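Rotulador Sekau negro con capuchón rosa: dos meses de uso

Compré una caja de rotuladores Sekau en septiembre para etiquetar cajas y bolsas en el almacén. Antes usábamos los Lurkel, que escriben bien pero se secan enseguida si alguien los deja abiertos.

El cuerpo es fino, negro mate, y no resbala con las manos sudadas. Pesa poco. A quien tenga la mano grande le puede resultar estrecho; a mi compañero Talha Bhutto le cansa cuando tiene que escribir más de una hoja seguida. A mí no.

El capuchón es rosa vivo, redondeado, con una pequeña pieza cilíndrica en la punta y una tira plana del mismo color por un lado. Se encuentra rápido en un cajón lleno de bolígrafos oscuros.

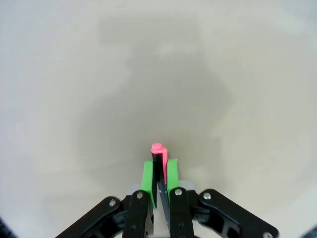
Escritura y tinta

El trazo sale negro desde el primer momento, sin tener que agitar. Sobre cartón y papel kraft va muy bien. Sobre cinta de embalar tarda en secar y conviene esperar antes de apilar. En plástico liso se corre si se pasa el dedo, así que para los cubos seguimos con el Ghumman de siempre.

Llevo 200 etiquetas con el mismo rotulador y la punta se ha abierto un poco, aunque todavía se leen las letras pequeñas.

Precio

La caja me costó 28 euros en Karkport, con 9 unidades. No es barato. Los Lurkel salen por menos, pero tiraba la mitad.

Le pongo un notable. Volveré a comprarlo si no sube.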